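Skastik home recording: your questions

Do I need to know anything about robots?
Not a thing! I'd never touched one before February. You hold a gripper in each hand, do an ordinary job with them, and the robot learns from the recording later on.

How long is a session?
I ask for 42 minutes, plus a break whenever you fancy one (I always fancy one).

What if I drop something?
Pick it up with the grippers and carry on. Please don't start again, we like having the fumbles in there too.

Can I do it sitting down?
Yes, and for desk and shelf jobs I'd say you should. Pull the chair in close and keep the marker cubes facing outwards, with your sleeves well clear of them.

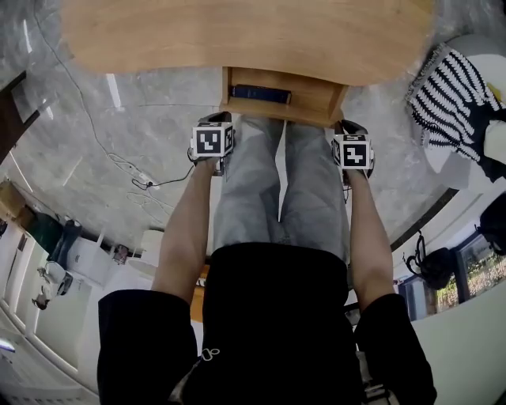
Seated at the table, a gripper in each hand, with a book on the shelf underneath.

Does it matter which hand I use?
Use whichever feels natural. Diễm Kim swaps all the time and her recordings are lovely.

Who do I ask if I'm stuck?
Me, or Willy on Wednesday, when I'm over in Cusetden.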